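FOR IMMEDIATE RELEASE
January 19, 2020

Grostino Township Alliance Calls for Full Hand Recount in Council Race

Margin of two seats, 132 votes. Voters deserve a real answer before the new council is sworn in, Alliance says

GROSTINO – The Grostino Township Alliance today filed a formal request with the county elections office for a hand recount of all ballots cast in the special township council election. Filing was accepted at the front counter before noon. A copy is posted on our website under Documents.

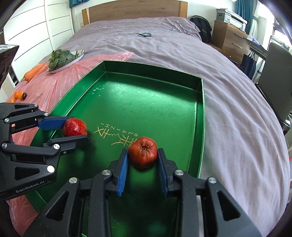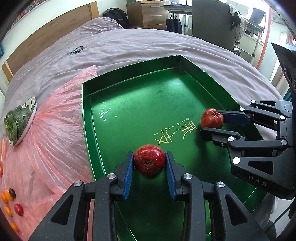 Apples and the green tray.

The unofficial result gives the Treder Unity slate 11 seats and control of the council. Our slate finished two seats short. In the Bekska ward, the gap between the last candidate elected and the first one not elected is 132 votes. Total ballots counted in that ward: 2,847. A second ward, Shaikh Road, was decided by an even smaller share, and the count there was stopped and restarted during the evening with no written explanation given to observers.

We are asking for three things.

First, a hand recount in every ward, starting with Bekska and Shaikh Road. The machine totals were read out twice on election night and the two readings did not match. The office says the second one is correct. Fine – then a hand count will show it.

Second, release of the observer logs. Our observers signed them, so did the other side's. They should be public already. The request for these went in the morning after the vote and we have had one email back, saying it was recieved.

Third, no swearing-in untill the recount is done. The outgoing council can stay on in a caretaker role under the township charter. It did so in September, when the budget vote failed and the special election was called. Roads got plowed, bills got paid. It can be done again for a short while.

Treder Unity has said publicly that it has the numbers and wants to take office right away. It has also said it will elect a council chair at its first sitting and hold a confidence vote the same night. The Alliance's position is that any confidence vote held before the ballots are checked will be open to challenge in court, and we will bring that challenge if we have to. Papers are drafted. We would prefer not to file them.

On the reports that Alliance members have been in talks with Treder Unity about a joint council: there have been conversations. No offer was made in writing, no offer was accepted. Members elected on our slate met last night and all of them agreed to sit together as one group whatever the recount shows.

On cost: the charter says the township pays for a recount when the request comes from a slate holding seats. We hold seats. Anyone claiming the Alliance is sending residents a surprise bill should read the section, it is short.

Next steps. The elections office has to answer our request in writing. If it says yes, counting would take place at the Grostino township hall and would be open to the public, seats limited. If it says no, we go to the county court the next business day.

A public meeting for Bekska and Shaikh Road voters will be held this week at the Bekska fire hall. Time to be confirmed, check the website. Parking is behind the building, please leave the front clear for the trucks. Voters who had trouble at the polls – long waits, wrong ward list, told to come back later – are asked to bring a short signed statement. Forms at the door.

Media contact: Alliance press desk, Grostino office. Calls returned same day. Interview requests for council members-elect go through the press desk also.

###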